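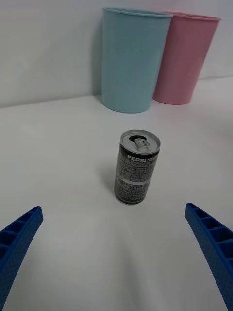 What makes a good everyday plastic cup?

A good one stands steady when it's full, has a rim that feels smooth on your lip, and doesn't hold on to the taste of whatever was in it yesterday.

I got that answer within a minute of sitting down with the woman who owns what must be the most cheerful private collection of household drinkware in Husach. She keeps 2,864 plastic cups in her house and in the converted garage behind it. I had expected to stay an hour. I left when it was getting dark, with a page of notes on rims alone.

She didn't start out wanting a collection. Her first cup was a Sino tumbler in a sort of mustard color, one of a set her mother bought for camping. "The other ones cracked or went to cousins," she told me. "I took that last one to college and kept it on my windowsill with pencils in it. Then I saw the same cup in green at a yard sale and I felt like I'd run into a neighbor in a foreign country. I bought it before I'd even picked it up."

The green one cost 5 cents. She still has the sticker.

From there it was yard sales, church basements, the back shelves of hardware stores, and boxes left on the curb with "free" written on the flap. She has never paid much for anything, and she gets a little fierce about this. "People ask me what they're worth. They're worth a drink of water! If I had to pay real money for them I'd have to be careful with them, and then I wouldn't drink out of them, and then what would I know about them?"

She does drink out of them, which surprised me more than the number did. Every cup that comes into the house is washed and used for a full day before it goes on a shelf. Coffee is excluded, because coffee stains the inside of pale plastic and also, she says, tells you nothing. Water in the morning, juice at lunch, something fizzy in the afternoon. She writes the results on an index card. I was allowed to read a handful of the cards and they are wonderful. One said "Top heavy. Sweet little sound when set down." Another just said "Tastes of raincoat."

I asked about the fizzy part, since I'd never thought of soda as a test of anything.

"Oh, it's the best one," she said. "Soda shows you the inside of the cup. If the wall is scratched up, the bubbles line up all along the scratches. A nice clean wall, they mostly leave it alone. You can look down and read how the cup's been treated."

She likes the small cans for it, the short slim kind. A big can is too much for one cup, she says, and then it sits around going flat while you pretend you're going to finish it. A small one shared between two cups gives both people a decent drink and leaves room for ice. She is very happy to talk about cans, too. She likes that the printed pattern goes all the way around, so that turning one in your hand is a bit like reading. She doesn't keep them, though. They go in the recycling the same evening. "I have to draw a line somewhere, and I drew it at metal." 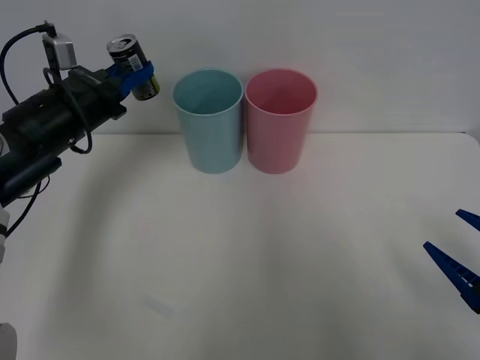
Her rule about sharing led us onto color, and this is where she really got going. Ask most people why plastic cups come in different colors and they'll say it's to look nice. She thinks the main use is keeping track. Two people at a table with two identical glasses will mix them up before the ice has melted. Give one of them blue and the other pink and it never happens, even with small children, even at a crowded picnic.

"Kids are loyal to a color," she said. "You hand a child the blue one on a Tuesday and that's their cup until they leave home. My sister's pink cup was my sister's pink cup for 14 years. I wasn't allowed to rinse my toothbrush in it."

She prefers the paler shades, the ones that were in every kitchen drawer when she was growing up. Strong reds and dark greens hide the drink, so you can't tell from across the room whether anyone needs more. With a pale cup, some light gets through the wall (in the thinner ones, anyway) and you can often see the level from outside. She held a lemon-yellow one up to the window to show me and she was right, there was the water line, clear as anything.

Her favorite makers are not ones I knew. Blöndal, she says, made the best rims of all: rolled slightly outward, with the seam sanded down by somebody who cared. Grasano made terrible rims and marvelous bases. "If you could put a Blöndal on top of a Grasano you'd have the cup of the century," she said, and then she told me she had once tried it with a hacksaw and some glue. It leaked. She kept it anyway, on a shelf by the door, and it has its own index card.

The collection is sorted by height, then by color within each height, and it took her most of one December to set it up that way. Before that she had it sorted by maker, which she says was tidy on paper and ugly in the room. Now the shelves run from tiny bathroom rinsing cups on the left to big party tumblers on the right, and the colors roll along each board like a paint chart. I'm not a person who gets emotional in garages, but I did stand there for a while.

Stacking is allowed only for true matches. Cups from different sets will nest together and look fine, and then a warm week comes and they grip each other so tightly that you need a bowl of hot water and a good deal of patience to part them. She recommends cold water in the inner cup and hot water around the outer one, held there until you feel it give. Never a knife. She has seen what a knife does to a rim and didn't want to discuss it.

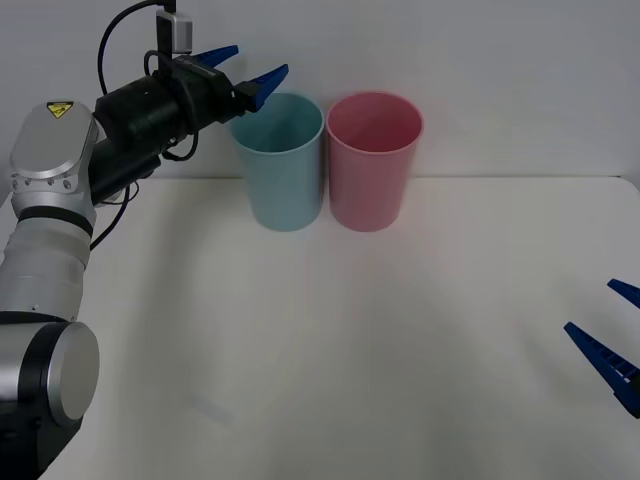

Washing turned out to be the subject she had the strongest opinions on. By hand, always, in water you can comfortably keep your fingers in, with a soft cloth and no scouring pads of any kind. Then she dries each cup right away with a flour-sack towel and stands it somewhere light and plain to be looked over, and I understood why once I saw cups standing on a matte white tabletop with a pale wall behind them. There's very little around them to compete with the color or throw a reflection across the side. "On a wood table, everything looks warm and fine," she said. "Put it on white and you see the tea." Faint stains, a chalky patch near the base, a chewed rim, they all show up. She gives each cup a slow turn, then writes the second half of its card.

For stains, she uses baking soda and water mixed to a paste, left on for 40 minutes and rinsed off. Sunshine works on tomato, if you have a windowsill and aren't in a hurry. She's tried lemon juice and found it mostly makes the cup smell of lemon. For the raincoat taste, there's no cure she knows of, apart from using the cup for pencils.

I wanted to know if there was a cup she was still looking for, and she answered so fast that I think she'd been waiting for me to ask. Sino made a short tumbler with a thumb dent on one side, sold for a single summer as far as she can tell. She had it in her hand once, at a flea market, and put it down to look for her wallet.

"Somebody else picked it up. A man, very polite. I said, 'Are you going to drink out of that?' and he said he was going to keep screws in it." She shook her head. "I think about those screws - they've got the nicest home in the county."

Before I left she poured us both a drink. She chose the cups, of course. Mine was a mid-height Blöndal in pale green and hers was the original mustard one, which has a crack starting near the base and now only gets filled halfway. We drank standing up at the kitchen counter while she told me about a church sale coming up two towns over, where the kitchen is being cleared out and there are, according to her source, several boxes that haven't been opened since the building was painted.

She's getting there early, and she's bringing her own towels.

The garage will be open to visitors on 7 September 2019, from midmorning until the lemonade is gone. You're welcome to bring a cup for her to look at. If it has a thumb dent, please go straight to the front of the line.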